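Wumness build notes
January 8, 2019

Back in after the break. Build from before the holidays still boots, good start. Two things to get through: the lobby timer and the hunter's lantern. Got through one and a half.

Lobby timer first. Host leaves during countdown, everyone else sits at 3 forever. Bhupendra had it down as a network bug but it's not, or not only. The countdown belongs to the host's session object and when that goes the new host gets a fresh one with the timer unset. So the UI shows the last number it heard. Moved the countdown to the match record instead. New host picks it up mid-count. Tried it with host quitting by menu, by killing the process, by pulling the cable. Menu and kill fine. Cable takes a long while before anyone is promoted, that's the timeout and I don't want to touch it today.

Side effect: if the host leaves in the very last second you can get the match loading twice for one player. Saw it once, couldn't get it again. Logged it. Put a guard flag in anyway, ugly, marked TODO.

Lantern. The complaint from the last playtest was that hunters can't tell whether they hit a hider or just the wall behind. Remedios wants a color shift on the beam. I tried it, amber to white on contact, and on the Plomach map it reads great because everything is dark and green. On the Makris map, no. The plaster is nearly the same amber and the shift dissapears. Tried a thicker beam, looks like a garden hose. Tried a sound only, a small tick, and that was better than anything visual, but we can't rely on sound alone, half the testers play with music on.

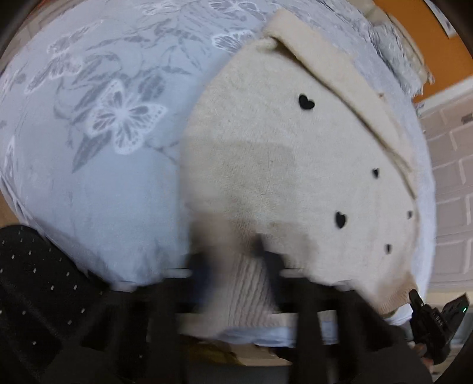 Ended up with tick plus a flicker on the lantern model itself, in the hunter's hands, bottom of the screen. Doesn't depend on the wall color. Remedios looked at it over lunch and said the flicker is too fast, reads as a rendering glitch. Slowed it down. Now it reads as low battery. Somewhere between the two. Left it on a slider in the debug menu so she can find it herself.

Hider side of the same thing not started. Hider should know they're in the beam even when facing away. Vignette? We already use a vignette for low stamina. Ask.

Balance numbers, for the record. Bhupendra ran the bots overnight, 4,000 matches, one hunter against four hiders, default settings. Hunter wins 55 percent. That's closer than I expected but don't trust it, the bots never bluff. Real hiders stand still in a closet and let you walk past. A bot gets nervous at a set distance and runs every time. Also the bots don't use the dumbwaiter on Makris at all, pathing treats it as a wall. So the Makris half of the numbers is for a map no human is playing. Need to split results per map before anybody changes a cooldown. I mean it, no cooldown changes off this run.

Perf. Plomach attic drops hard when the hunter opens both shutters. Profiler blames the dust particles, every mote is casting a shadow. Who turned that on. (Me, in the commit log.) Off now. Attic is smooth and looks exactly the same.

Controller stuff – rumble keeps going after you're caught if you were sprinting at the moment of capture. Fixed, one missing stop call. The same missing call is probably in the vault animation, havent checked.

Jetosbridge called about the console port. They want a stable branch by February and a list of every place where we read the keyboard directly. The list is going to be longer than they think. Started it in the shared doc, got as far as the chat box and the map ping. Please add to it as you run into things and don't fix them on the main branch in the meantime, they need to see what's there.

Also from that call: they asked if split screen is planned. Said no. Couch play in a hiding game, everyone can see where you are. They said other people have done it. Fine, but not for this release.

Tomorrow
– repro for the double load, try with more than 2 clients
– flicker speed, once Remedios has picked a value
– fix dumbwaiter pathing, then rerun bots, per map
– vault rumble
– move the cable timeout question to Bhupendra, he knows why it was set that high

Build is on the share, notes in the readme. Don't use the one from this morning, it has the garden hose in it.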